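产品目录 > 桌面用品 > 形状块与木板 > Cocco形状块（配Muliro木板）

Cocco形状块，配Muliro浅色木板

Cocco是Divanico出品的一组彩色3D打印形状块，和Muliro木板搭配使用。标准套装含六个形状块和一块长方形木板，块与板也可以分开订购。形状块用来摆放、分类、配对和练习拿取，木板给它们一个颜色浅、平整、边界清楚的底面。使用场所主要是教室、手工坊、康复训练室和实验台，家里的桌子上也能用。

本页介绍的是现行版本。旧版木板的边缘处理和现在不同，形状块的外形没有变，新旧可以混着用。手里有旧版木板的用户补订形状块时，不需要说明木板是哪一年的。

形状块

每个形状块都是实色，颜色在材料里，表面没有上漆，也没有贴纸。用久了边角会有些发亮，颜色不会一层层掉下来。星形有绿色和红色，是订购量最大的一个单件，很多用户买了标准套装以后会再补几个星形。其他形状和颜色的对应关系请看随货的对照单，下单时如果对颜色有要求，写在备注栏里，我们按现有库存配。

块的最大外径为40毫米。这个尺寸是Kam-wah Tseng定下来的。她负责Cocco的造型，早期试过更小的一版，成年人拿着没有问题，手指活动不方便的人就不太好捏。改大以后，从上面抓、从两侧夹都有足够的面，块与块之间留一指宽也还能在木板上排得开。更大的尺寸也打过样，一块板上放不了几个，后来没有做下去。

所有形状块上下两面都是平的，正放反放都能站稳。侧面与底面垂直，推着走的时候不容易翻。星形的几个内凹角做了小圆弧，方便擦灰，也不至于在打印时堆料。外角略微倒圆，摸上去不扎手，但轮廓仍然看得清楚，隔着一张桌子也能认出是什么形状。

3D打印件表面会有细的层纹，这是工艺本身的特点，用手指甲划过去能感觉到。层纹的方向每个批次可能不一样，不影响使用。如果发现层与层之间有裂开、翘起或者缺料，属于质量问题，请按后面的售后说明处理。

形状块是轻的。我们没有在里面加配重，也没有加磁铁。有客户问过能不能吸在白板上，标准品不可以。需要磁铁的请走定制，块的厚度会有变化，和标准品放在一起能看出差别。

Muliro木板

Muliro是一块长方形的浅色木板，纹理顺着长边走，颜色淡，不抢形状块的颜色。选浅色板是因为深色板试用时，有几种颜色的块放上去不够分明，尤其在傍晚开灯以后。浅色板上各种颜色都能看清楚，阴影也比较柔和。

木板是天然材料，每一块的纹理都不同，有的板面上会有小的深色节疤或者斑点。这类节疤不做挖补，只要摸上去是平的，就按正品出货。希望板面完全没有节疤的客户可以选“素面”，每块要加收挑板费，交货时间也长一些。多数客户不选这一项。也有人专门要带节疤的，拿它当摆放时的参照点，这个我们没法保证位置。

前缘能看到木板的厚度，边上的颜色比板面略浅。边棱只做了轻微的打磨，没有做成大圆角，板靠着桌沿或者靠着挡条放的时候比较容易对齐。四个角也是同样的处理。板的正反两面都打磨过，使用时选纹理好看的一面朝上即可。

板面没有刻线，也没有凹槽。要不要在板上刻格子，我们前后讨论过几次。有格子的板方便讲位置，比如“放到第二行”，但是换一个活动就碍事了，形状块推过去还会在线上磕一下。最后定的是光板。需要格子的时候可以用低黏度的纸胶带贴，用完撕掉，胶带不要留在板上过夜。铅笔也可以直接画，橡皮能擦掉大部分，剩下的痕迹用细砂纸顺着纹理轻轻带两下。 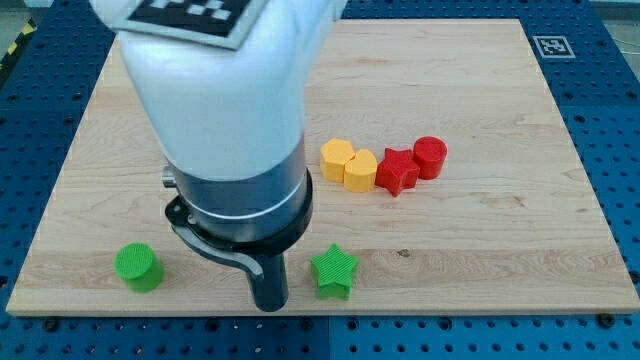

木板的表面处理是薄薄一层清油，没有高光。油面在灯下不太反光，顶灯比较强的房间也不会在板面上出现一块白斑。摩擦力适中，形状块放上去不会自己滑，用手指推又推得动。新板拆封后有一点木头和油的味道，放在通风的地方，过几天就淡了。

板可以直接放在桌上，也可以放在带孔的台面上。放在孔板台面上时，建议让木板盖过整排的孔，板边不要正好压在孔的中线上，否则定位销没有地方插。木板本身不打孔，也不附螺丝。要固定的话，可以在板的外侧装挡块，或者在板底垫防滑垫。防滑垫不包含在标准套装里，普通的网状防滑垫裁小一点就能用。

Morkum定位件

Morkum是给孔板台面用的一组挡块和定位销，单独销售，和Muliro木板配合。挡块贴着木板的侧边放，销子从上面插进孔里，不需要工具。拆下来也一样，往上拔就可以。孔距不统一的台面比较多，订购之前请量一下孔径和相邻两孔的中心距，把数字写在订单备注里。量不准的时候，拍一张旁边放了直尺的照片发过来也行。

不用孔板台面的客户不需要买Morkum。放在普通桌面上，木板靠自身重量就能放稳，小幅度的碰撞不会让它跑位。

套装内容

标准套装包括：
Cocco形状块六个
Muliro木板一块
形状与颜色对照单一张
棉布收纳袋一个（装形状块用，装不下木板）

以下物品需要另购：
Morkum定位件
素面木板
单个形状块
替换用收纳袋
备用清油小瓶装

价格

标准套装53欧元，单买Muliro木板39欧元。价格含税，不含运费。单个形状块的价格随形状略有差别，请看订购页的价目。学校和机构一次订购较多时可以询价，报价单由Brunello Mancuso负责，一般两个工作日内回复。询价时请写明收货地点、需要的套数，以及是否要求各套颜色一致。颜色一致的要求会影响备货，提早说比较好安排。

木板的价格在五月调整过一次，原因是木料进价上涨，形状块没有跟着调。五月以前拿到报价单、还没有下单的客户，请重新要一份报价。

使用方法

没有规定的玩法或者用法。下面写的是客户用得比较多的几种，供参考。

按形状找。把形状块散放在木板上，说出一个形状，让使用的人找出来，拿到板外面。找完一轮以后换一个位置再来。刚开始可以只放两三个，熟悉以后再全部放上去。

照样子摆。先在一块板上摆好，再在另一块板上照着摆出来。需要两块木板和两套形状块，最好是同一批次的，颜色差异小。摆的时候可以只要求位置对，也可以连朝向一起要求。星形转动一点点就能看出来，适合练朝向。圆的形状没有朝向，刚接触的人用它比较省事。

拿起和放下。把形状块从木板一侧移到另一侧，一个一个来，不推，要离开板面。康复训练室里这样用得多，训练师会控制块与块之间的间距，间距小的时候难度就上去了。也有人要求放下时不出声音，木板的声音比较实，放重了能听见。

推着走。手指按住块的上表面，沿着木纹推，走一条直线。木纹本身就可以当线看。横着木纹推，手感会略有不同，差别不大。

遮住一部分。用一张纸或者一块布盖住某个形状块的一半，让人根据露出来的部分判断是什么。外形接近的几个块放在一起时，这个活动比较难，可以放慢一些。

讲位置。左边、右边、靠近自己、远离自己、挨着、隔开，这些词都可以对着木板讲。板上没有格子，所以讲的时候要用别的块作参照，比如“放在绿色星形的右边”。教外语的老师也用这种办法，句子短，错了马上能看见。

拍照和记录。浅色底面上的彩色块容易拍清楚。要做前后对比的，建议把木板固定住，相机也固定，光线不要换。太阳光从窗户直接照进来时，板面会偏黄，拉上帘子再拍。

注意事项

形状块不要放进微波炉、烤箱，也不要放在暖气片上。夏天不要长时间留在关着窗的车里，打印件受热会变形，变形以后底面不平，恢复不了。如果只是轻微翘曲，块还能用，只是推的时候会晃。

木板怕水泡。洒了水马上擦干，竖起来晾，两面都要通风。不要平放在湿毛巾上，也不要把湿的形状块留在板面上过夜。板面出现水印时，先等它完全干透，再看要不要补油。

木板不作切菜板用。清油是给桌面用品用的，没有按接触食物的要求做过处理。

年龄小的孩子使用时要有大人在旁边。形状块不是咬着玩的东西，咬过的块边缘会起毛，起毛以后请换掉。

不要用形状块去敲木板。敲不坏块，会在板面上留下小坑。已经有的小坑可以滴一点温水，等木头自己胀回来，干透以后再打磨，多数能淡下去。

清洁与保养

形状块用温水加少量洗洁精洗，软毛刷刷层纹里的灰，冲干净后擦干。不要用丙酮或者含丙酮的去污剂。用酒精湿巾擦没有问题，擦的次数多了，表面光泽会变一点。记号笔的痕迹尽快擦，时间长了会渗进层纹里，浅颜色的块尤其明显。

木板平时用干布擦。脏得厉害时用拧干的湿布顺着纹理擦，再用干布擦一遍。用得多的话，每半年补一次油，倒少量在布上，薄薄抹一层，等十几分钟，把没有吸进去的擦掉，晾一晚上。油多了板面会发黏，形状块放上去会粘住，遇到这种情况用干布反复擦，再晾一天。擦过油的布要摊开晾干再扔，不要揉成团放在垃圾桶里。

存放的时候木板平放或者竖着靠墙都可以，斜着靠时间长了可能会弯。几块板叠在一起，中间垫一张纸。形状块装进收纳袋，收紧袋口，不要和剪刀、钉子之类的东西放在一个盒子里。

选配建议

一个人用，买一套标准套装就够。两个人对着做的活动，买两套。班级用的话，多数学校是每张桌子一套，另外备几个星形和一两块木板。丢得最多的是形状块，木板很少丢，但是会有人拿去垫花盆。

已经有木板或者类似底面的客户，可以只买形状块。底面颜色最好浅一些，没有花纹。玻璃面也能放，就是滑，块推出去容易收不住。布面不太合适，块会被布的褶皱垫斜。

需要和其他教具混用时，请注意块的外径，盒子的格子小于40毫米就放不进去。我们收到过几次退货，都是因为买家打算把块放进原有的分格盒里，买之前没有量。

定制

可以定制的项目有：形状、颜色、单面凸起的字母或数字、内嵌磁铁。木板可以定制尺寸，不能更换木料。凸字会让块的上表面不平，叠放时不稳，介意的话可以做成凹字。

定制形状请提供轮廓图，线条要闭合，太细的尖角我们会建议改圆一些，改之前会把图发回来确认。小批量也接，单价比标准品高。Cocco的年产量是3000套左右，定制件排在标准品的空档里做，学校开学前那段时间比较忙，请尽量避开。

定制颜色以手上有的材料为准，不能按色卡精确对色。要求和旧套装完全同色的，请寄一个旧块过来比对，比对完和货一起寄回。

发货与包装

标准套装有现货时，下单后三个工作日内发出。木板用纸板夹住，四角有护角，形状块装在收纳袋里，袋子放在木板上面的隔层内。包装里没有泡沫塑料。

收到以后请先看外箱的四个角。外箱有明显压痕的，拆开检查木板的边和角，有磕碰的话连同外箱一起拍照，七天之内发给我们。只有外箱压坏、木板没有问题的，不需要联系。

冬天收到的木板不要马上放到暖气旁边，先在房间里平放一天再使用。

售后

形状块开裂、缺料、底面不平，寄来照片后补发，不用退回旧件。木板在正常使用下一年之内出现明显弯曲或者开裂，给予更换。正常使用指室内、干燥、没有泡水。节疤、纹理差异、颜色深浅不在更换范围内，选了“素面”的除外。

没有使用过的套装可以在收到后十四天之内退货，木板上贴过胶带、画过铅笔线的，按使用过处理。定制件不接受无理由退货。

常被问到的几件事

旧套装里的颜色和新买的不太一样，可以一起用吗？可以。不同批次的材料有轻微色差，做按颜色配对的活动时最好用同一批次，其他活动没有影响。

可以只补一个绿色星形吗？可以，单件也发货，运费和小包裹相同。一次补几个比较划算。

木板两面都能用吗？都能用。两面打磨和上油的做法相同，只有挑选时会把节疤较少的一面放在上面。

形状块能叠起来吗？上下面是平的，叠两三个没有问题。外形不同的块叠在一起，重心要自己找一下。

对照单丢了怎么办？写信来要，发电子版，不收费。来信时注明套装购于哪一年，对照单改过版。

有没有更大的木板？标准品没有，走定制。板做大以后重量增加，也更容易弯，定制时我们会建议相应加厚。

本页内容更新于2022年8月24日，价格和配置以订单确认函为准。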